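Cabbage and lettuce in one box?

danica_s
For sandwiches I keep purple cabbage and green lettuce together in one clear container. My sister says it is wrong. What do you do?

Petkov17
Wrong, sorry. The cabbage colors the lettuce by Wednesday.

wseixas
I don't agree. If the leaves are whole, I never had this problem. Cut cabbage, yes, it colors everything.

Petkov17
Mine were whole too.

danica_s
Thank you both. I will try a paper towel between them. My order on the bun is lettuce first and then tomato, so the cabbage waits for the next one.

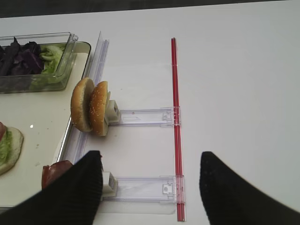
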